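Chapter 2
Collecting Examples in Simulation

Learning objectives

After studying this chapter, the reader should be able to describe how a set of examples is planned, recorded and checked, and should understand why the starting state of each attempt deserves as much care as the movement that follows.

2.1 What counts as an example

A learning system of the kind treated in this book is given no written rules for a task. It is given examples, each consisting of what the wrist camera records, the position of the arm and the command sent at the same moment. One complete attempt at a task is called an episode. The Lasudell kitchen set, to which we return throughout Part One, holds 2,000 episodes made in simulated rooms, with an operator guiding the arm from a desk.

Each episode is stored as a series of steps. A single step may look very plain. In the view below, the two fingers are spread apart and nothing rests on the veined marble worktop. Steps of this type must be kept, as the system has to learn how to approach a surface as well as how to grasp an object.

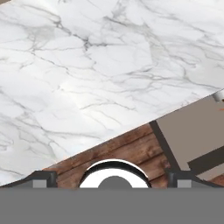

2.2 Planning the variety of a set

Surfaces, lighting and the placing of furniture should be changed between episodes according to a written plan. If every worktop is the same, the system may come to rely on the colour of the stone. The plan used for Lasudell lists 37 room layouts, and each layout is given its own share of the episodes before recording starts. Karunaratne's rule, set out in section 2.4, offers a method for fixing these shares.

Layouts kept for testing must not appear in the training set. The Forkside set, discussed in Chapter 5, was first issued without this separation and had to be divided again.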